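Brestville Swap & Chat > Home > Laundry
Thread: blue striped towels – fold or roll??

pinecone_90
Posted March 1, 2018
ok so I bought a stack of the Juška towels, the dusty blue ones with the white stripes. Love them. Hate folding them. They're woven kinda loose and they slide all over, thirds never come out even. Linen shelf is tiny. What do you all do?

marlowsmudge
Roll. Always roll. Done.

tubsandsuds
Disagree. Rolled ones fall out every time you open the door. Fold in half the long way, then thirds, fold side facing out. Use the stripes as a guide, thats what they're for.

pinecone_90
Stripes on mine aren't even straight after the wash – they go sort of wavy

tubsandsuds
Too hot in the dryer then. Low heat, pull them out a little early, give a good snap by the corners.

marlowsmudge
or roll them and it doesn't matter if they're wavy lol

dot_in_woltodberg
Question for the folders, do you sort first? I dump the whole basket on the table and grab whatever's on top. Husband says towels first, then shirts, then the little stuff. We have had this argument for 2 years

tubsandsuds
Towels first. They're big and they make the pile look smaller fast.

hemline122
No no, small stuff first or you end up with nine socks at the bottom and no will to live. Also don't mix the reds in with the pale stripes, not even on the table if anything's damp. Lost a good white top that way in May.

dot_in_woltodberg
Damp on the table?? who folds damp

hemline122
People in a hurry. Me.

pinecone_90
Back to towels pls. Tried the half-then-thirds thing on one and it's better. Still a bit puffy on the shelf. Does the Brundivine shelf divider thing help or is it junk

marlowsmudge
Had one, gave it away. Too wide for hand towels

tubsandsuds
Mine's fine. Depends on your shelf, measure first.

dot_in_woltodberg
Mixed pile, no sorting, come at me. Still say it goes quicker this way – you just keep moving and don't think about it 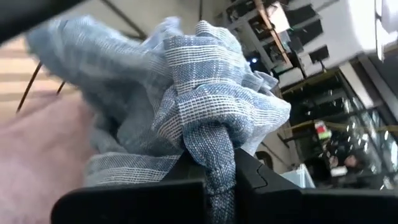
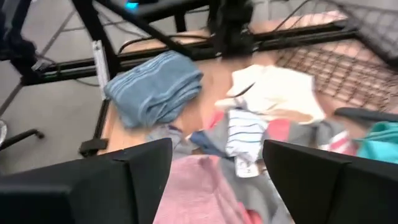 Blue striped cloth all bunched up in the first, folded blue towel and the rest of the heap in the second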